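Warkalport bench cell 2, gripper safety checklist
Walkdown after the dropped bottle, April
Filled in by Violeta Iturra, with Lino Fiore on the pendant

Thanks to everyone who made room for us this morning. I know it is a nuisance to have the cell down before lunch, and I have tried to write my comments so that whoever picks this up next (most likely Javiera) doesn't have to come and find me to make sense of them.

What went wrong: the arm let go of a full bottle on the way up from the table at 10:40. The gripper reported "closed" the whole time and the arm carried on to the drop point with nothing in its fingers. The bottle landed on the table, rolled off and split on the floor. Fermín was standing at the gate, outside the line, and got a wet shoe and nothing worse, I'm glad to say.

1. Emergency stop, table side: OK
Pressed twice, arm stopped both times. The button is a little stiff on release, so give it a proper twist.

2. Emergency stop, gate side: OK
No comment.

3. Gate switch: OK, WITH COMMENT
Works, but the bracket has a bit of play in it. Lino snugged it up by hand and I would like it done again with a real wrench.

4. Slow speed with the gate open: OK
Set to 60 mm per second and it stayed there.

5. Grip force at the fingers: FAIL
Setpoint is 17 newtons and we read 6 at the left finger. I had Lino repeat it, because I didn't want to believe it either, and we got the same again. The full bottle weighs 860 grams, so you can see why it slid. Tagged out until the drive is looked at.

6. Finger hardware: OK, WITH COMMENT
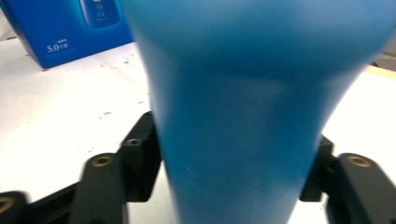 Fasteners on the fingers come loose slowly and quietly, and on the old Rirkeo cell we lost a pad that way, so I am fussy about them and I hope you will be too. Put a driver on each one with the arm stopped and the power locked off, and work through the left finger first and then the right. Pay special attention to the brass-colored inserts set into the black plastic, since an insert that has started to turn will feel tight for a moment and then give. None of ours gave. Lino has added a dab of paint marker across each screw head so that we can spot movement at a glance next time.

7. Pad faces: REDO
I cleaned them with the usual wipes, but I am not happy with how slick they feel. Valentina has a set of Climby pads in her drawer and has kindly offered them. Please fit those before the force test is repeated.

8. "Part present" check after lift: FAIL
There isn't one. The program takes the finger position as proof of a grip, and that is how the arm came to travel empty. Fermín has asked Rawashdeh for the weight check they promised us at handover, and I would keep asking.

9. Table surface: OK, WITH COMMENT
Wipe it down before each run, please, corners too.

10. Floor and walkway: OK
Mopped and dry by 11:15. Mat put back.

Result: cell stays OFF for automatic running. Hand-guided moves at slow speed are fine with two people present, one of them holding the pendant.

To close: items 5, 7 and 8, then a full repeat of this sheet. Javiera, the key for the lockout is in the top tray, under the spare gloves.

V. Iturra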